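Urkton Houseplant Swap Returns to Kastimcombe, With Slightly More Rules

Lennox Hall to host second annual exchange of cuttings, surplus pots and plants that have outgrown their welcome

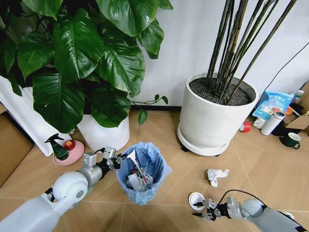
A pothos with a vine making its way toward the wall, and a spray bottle close by.

KASTIMCOMBE, May 11, 2024 – The Urkton Houseplant Swap will be back at Lennox Hall in June, giving local residents another chance to hand over the plants they have too many of and go home with different plants they will soon have too many of.

Last year's swap was planned as a quiet afternoon for a few dozen people. By closing time, 2689 plants and cuttings had passed across the tables, a figure we can give exactly only because every one of them had to have a sticker. Almost 75 percent were pothos or spider plants. Urkton is grateful for all of them and would like to point out, gently, that other species exist.

The format stays simple. Bring a healthy plant or a rooted cutting, collect a token at the door, and trade the token for anything on the tables. Each household may bring up to four plants. Last year there was no limit, and one station wagon made three trips.

New this year is the Siven Table, set aside for plants that are hard to place: the very tall, the very spiky, and the rubber tree that came last year and went home again with the person who brought it. Anything taken from the Siven Table costs no token at all. Visitors are asked to measure their doorways first.

There will also be a repotting corner, with potting mix and plain clay pots sold at cost, and a help desk for plants in decline. The help desk can look at yellow leaves, leggy stems and most kinds of rot. Please bring a leaf in a sealed bag if you suspect bugs, and leave the rest of the plant at home. Last year's fungus gnats were a popular topic of conversation and are not being invited back.

First-time swappers often ask how to prepare a cutting. For pothos, snip just below a node – the small bump where a leaf meets the vine – and stand it in a glass of water in a bright room, out of direct sun. Change the water once a week. Roots usually show within two weeks or so, and a cutting started when you read this should be ready for the hall. Wrap the roots in a damp paper towel for the trip, and write the name of the plant on a label. "Green one" was used often last year and did not help.

Pothos should be kept away from cats and dogs that like to chew. Labels for pet owners will be available at the door, along with a short list of safer choices.

Artificial plants will not be accepted. This rule was added after a long discussion about a fern.

Admission is free. Plants left at closing time will be offered to schools and offices in Kastimcombe, whether or not those offices have windows. Parking behind Lennox Hall is limited, and the bus stops across the street. Plants ride free.

About Urkton
Urkton is a small neighborhood gardening group based in Kastimcombe. It runs the annual houseplant swap, a seed library and a tool loan shelf from which two trowels are still missing.

Table requests and general questions can be left at the front desk of Lennox Hall during opening hours.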